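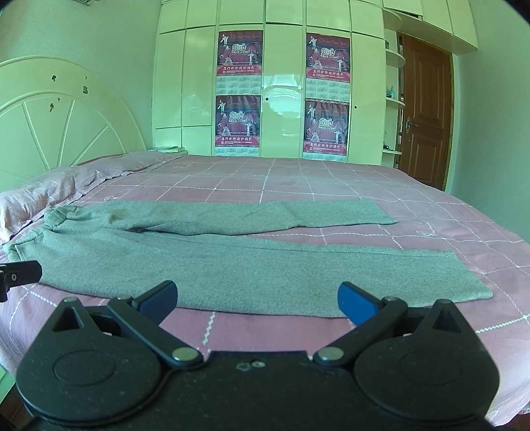 Looking after junior sports kit through a season

June 19, 2021
By Kaja Jõgi

We have two children playing for Drundari juniors, one in football and one in handball, and between them they dirty more clothes than the rest of the house put together. These are the things we do with it all. Some came from other parents, some from the man who runs the shoe repair on our street, and some from ruining things.

Getting it in the door

Mud is easier to deal with outside. Keep a stiff brush and an old washing-up bowl by the back step, and have boots knocked together and brushed before they come in. If the mud is thick and wet, leave the boots outside under cover and brush them the next morning. Dried mud comes off in lumps. Wet mud spreads.

Socks get turned the right way out at the door. So do shorts. A sock that goes into the machine in a ball comes out in a ball, with all the rubber crumb from the artificial pitch still in the toe. Shake them hard over the step first. The crumb will find its way into the washing machine filter otherwise, and from there to everybody's pillowcases.

Empty the pockets of tracksuit bottoms. In ours I have found hair bobbles, tape, a whistle, half a cereal bar and a set of car keys.

Washing

Wash match shirts, shorts and training tops at 30, inside out, with half the powder you think you need. Polyester holds on to detergent and the build-up is what makes a shirt smell again ten minutes after it goes on. No fabric softener on anything that is meant to dry quickly. If a shirt already has the smell in it, soak it for an hour in cold water with a cup of white vinegar, rinse, then wash as normal. Don't put bleach anywhere near the same bowl.

Do up zips. Fasten Velcro on goalkeeper gloves and ankle supports before anything else goes in with them, or keep them out of the machine altogether. One open strap will pluck the front of a shirt all the way down.

Printed names and numbers are the first thing to go. They crack if they are tumble dried and they lift if they are ironed directly. Turn the shirt inside out, dry it on a hanger, and if it must be ironed, use a cool iron on the reverse with a tea towel in between. When the corner of a number has started to lift, lay baking parchment over it and press with a warm iron for a few seconds at a time, no steam, then let it cool flat before you touch it. This has worked for us on a few shirts and failed on one.

Joggers and fleece tops go in a separate load from the match kit. Fleece sheds, and the fluff sticks to socks and to anything with a rough surface. Wash them inside out too, which keeps the outside from bobbling. Dry them flat if you have the space, or over two rails of the airer so the waistband isn't taking the whole weight. Drawstrings should be tied in a loose bow before washing. If one has already disappeared into the hem, fix a safety pin to the end of it and work it round with your fingers.

Stains

Grass: rub in a little washing-up liquid with an old toothbrush, leave for half an hour, rinse cold. Repeat before it goes near the machine. Warm water sets it.

Blood: cold water and salt, straight away if possible. A nosebleed on a white away shirt can be rinsed under the tap in the changing rooms and will usually come out fully at home.

Clay from the red pitches at Fillus: let it dry, brush it, then soak in cold water with ordinary soda crystals. It may take two goes. We gave up on white socks for that ground and the coach now lets them wear the dark ones.

Orange squash: cold water from the back of the fabric, then a normal wash.

Muscle rub and greasy creams: washing-up liquid on the dry fabric, before any water touches it. Leave it ten minutes.

Boots

Never on a radiator. The glue goes, the soles part from the uppers, and leather goes hard across the toes. Pull the insoles out and stand them up separately, loosen the laces right down, and stuff the boots with newspaper. Change the paper after an hour or so when it is sodden, and again before bed. They will be fit to wear the following afternoon, in a room with no heating on.

Take the laces out once a month and put them through the wash in a sock with a knot in the top. New laces cost little, and a pair kept in the side pocket of the bag has saved a match more than once.

Screw-in studs should be taken out at the end of the season and the threads wiped with a smear of petroleum jelly before they go back. Leave it a year and they rust in. Aivar Rozīte, who mended boots for us until he retired, used to get seized studs out by standing the sole in hot water for a few minutes before putting the key on. Keep the hot water below the stitching.

For scuffed leather boots, wipe with a damp cloth, dry, and rub in a thin coat of dubbin or plain leather cream. Synthetic ones need only the cloth. Handball and indoor shoes are best washed on the sole alone, with warm water and a nail brush, and they grip much better for it. Don't let anyone wear them home across the car park.

Shin pads, gloves and mouthguards

Shin pads want wiping after every session and washing by hand once a fortnight in warm soapy water. Prop them open to dry. If they are the kind with an ankle sock attached, unpick nothing, just wash the whole thing in the bath and squeeze it in a towel.

Goalkeeper gloves are rinsed in lukewarm water until it runs clear, palms pressed and never wrung, then dried away from the sun. Store them palm up with something between them, or the latex sticks together and tears when you part it. Slightly damp is better than bone dry for the palms, so a wet flannel in the glove bag on match mornings is a good habit.

Mouthguards: cold water, toothbrush, back in a vented box. Hot water will bend them out of shape.

The bag

We use a 35 litre bag for each child. Bigger ones fill up with things that stay there until June. Empty it completely after each session, turn it upside down over the bin, and leave it unzipped overnight. Twice a season I wipe the inside with a weak vinegar solution and hang it on the line by its base.

Put one carrier bag in the end pocket for wet things and another for boots. A drawstring boot bag is nicer, but somebody has to remember to wash it.

A list pinned inside the cupboard door is useful for children old enough to pack for themselves. Ours reads: shirt, shorts, socks, pads, boots, bottle, jumper, bus money. I tick nothing. If a pad is left behind, it's left behind, and they have got much better at reading the list.

Bottles

Take the lid apart. Most sports caps pull into three or four pieces and the black specks live under the rubber ring. Soak the parts in hot water with a teaspoon of bicarbonate, scrub with a bottle brush, and dry with the lid off. A bottle that has had milk or a recovery drink left in it over a weekend is not worth saving, in my opinion.

Write the name on the base in permanent marker and go over it with clear nail varnish. It lasts until the bottle is lost.

Naming things

Iron-on labels come off polyester. Sew-in ones last, with a stitch at each corner if you can't face going all round. For boots, write under the tongue. For shin pads, write inside where the foam is not, on the plastic. Initials are enough for a team of this size, though we had two players with the same ones and had to use different colours.

Mending

A small hole at the knee of joggers can be closed from the inside with matching thread and a ladder stitch. Bigger than a thumbnail, it needs a patch. Cut it from the leg of an older pair, round off the corners so they don't lift, tack it on the inside and zigzag over the edge. Use a ballpoint needle on anything stretchy.

Loose elastic in shorts is a quick job. Make a small cut in the inside of the waistband casing, pin new elastic to the old, pull it through, and join the ends with a box of stitches. The old piece does the threading for you. Cut the new one a little shorter than the child's waist.

End of season

Wash everything, dry it for a full day longer than seems necessary, and sort it into fits, might fit, and doesn't. Team shirts go back to the club. Boots that still have life in them go to the swap table, which at our club is in April, and again in the week before the autumn start. Clean them first. Tie the pair together by the laces and write the size on a bit of masking tape across the sole.

Keep one old set of kit for decorating and for the beach.

Get household tips by email. Enter your address to receive our newsletter every month. You can unsubscribe at any time.

6 comments

Tiago Prata
The safety pin for drawstrings works, but a drinking straw is quicker if the cord is fat enough. Push the end in, staple through it, feed it round.

Heino Šimkus
What do you do about white socks that have gone grey all over? Not stained, just grey.

Kaja Jõgi
Soda crystals and hot water overnight, if the label allows it, then a wash with nothing dark in it. They don't come back to new.

Ivars Ozoliņš
I disagree on the radiator. If it's on low and the boots are on the floor next to it I have never had a sole come off, and I've three lads in boots.

Petrauskas
Any idea how to get pitch line paint off black shorts?

Tiago Prata
Let it dry and flex the cloth so it flakes, then brush. It came off my son's after the Cornik tournament, all but a faint mark on the hem.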